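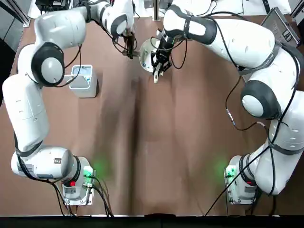 What's the best way to keep a shared table clear once everyone has eaten?
Take the bowls off first, then the small containers, and wipe down last.

At Hurnum we changed the order in May after Ermira Babić asked why the wiping always got done twice. Bowls now go to the left side of the sink, stacked no more than four high. Small open containers get emptied before they leave the table – the bits left inside end up on the floor otherwise. Spoons go in the tall jug. Johannes Pillay has put 2 spare cloths in the drawer under the kettle, and the used ones go in the bag by the door. If the drawer is empty, ring extension 869 before 3 p.m.

Hurnum Newsletter | Contact the kitchen desk: ext. 869 | Back to top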